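Folness allotment group - November minutes, typed up by me (Moataz El Fassi) from some very scrappy notes

We started at 6 and went straight to money. We have 767 pounds in the kitty, and the new water butts from Bendo will take 166 of that. All agreed, hurray!

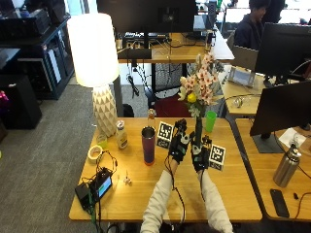
Orchid-like blooms and one yellow rose in the green vase.

Ernska Lane plots next. The path is a bog again, so I'm ordering 48 bags of bark.
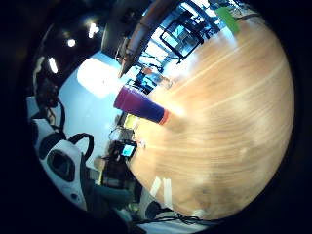 Seed swap: same hall as last year, and please label your packets! We still need cups for the tea - I'd love more tumblers like the purple and blue one with the orange rim. Kamel hut keys to me by the next meeting.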